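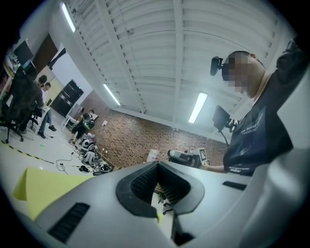
Cleiton Rangel wrote back within the hour to say that if we were going to put up a gallery about the arm that closed too soon, we had better start with the grippers people hold in their hands, and he would be cross if we started with the dent in the cabinet door.

So we have started with the grippers, Cleiton, and the dent will have to live in words.

Work in the hall at Miranda: leaning in over the job with a headset camera on, one arm out toward a gray hand-held gripper with its square marker card on top.
Cables across the floor and the black-and-yellow tape along the side. Both come into the story further down.

Those of you who get our notes from Jasside know the short version already, but a few friends asked for the longer one, and I am never hard to talk into that. We record people doing small jobs with hand-held grippers – picking up, setting down, opening, passing along – and the recordings are used to teach the Povon, our arm, to do the same jobs. The black-and-white square on the card tells the software where the gripper is. If the card is where we think it is, all is well. If the card has crept a little to one side, then every single reading creeps along with it, and the readings look perfectly happy while they do it!

One of our cards had crept. The sticky pad under it had gone soft over a long spell of use, and the card had slid 18 millimeters toward the back of the gripper. We made 479 recordings with it like that before anyone put a ruler to it. I held that gripper myself on plenty of those days, and I can tell you that it felt exactly the same in the hand as it always had.

The Povon was given those recordings in February, and its first job was for Zekomham, taking plastic tubs out of a rack and setting them on a cart. It reached in, closed before it had got to the tub, swung away with nothing between its fingers, and on the way back caught the door of the metal cabinet we keep next to the cart. It was a good hard bang, and I jumped, and so did my tea. The cabinet door has a dent in it the size of a soup plate. The arm stopped when it hit, as it is meant to, and I was well outside the line, so the tea was the only thing hurt.

What bothered us more, once we had all calmed down, was the cabinet. It had been pushed 19 centimeters over the line to make room for some boxes, and it had stayed there after the boxes left. A wrong reading had sent the arm the wrong way, and a cabinet in the wrong place had been waiting for it. If I had been getting my coat out of it, this would be a different sort of page.

The changes are plain ones. Each card now sits in a small screwed-down holder, and we check its place against a printed outline in the morning and again after lunch. The first run of anything new is done at the slowest speed with the fingers empty and the cart moved away. Anything that has to stand near the arm has its own outline on the floor, cabinet included. Cables get walked before a run as well, end to end, and I have come to quite enjoy that little stroll.

As for the old recordings, we went back and forth for days. Cleiton was all for throwing the lot out. I thought some could be saved by shifting the readings back by the same amount, and I still think so, but the card had slid slowly and we had no way of knowing how far along it was on any given day. We threw them out. The new set is coming on nicely and the tubs are landing on the cart.

If you have had a card slip on you, do write and tell us how you caught it – the long version is very welcome.

Dalva Rangel

This site uses cookies to remember your settings and to count visits. By continuing to browse you agree to our use of cookies. Accept | Manage settings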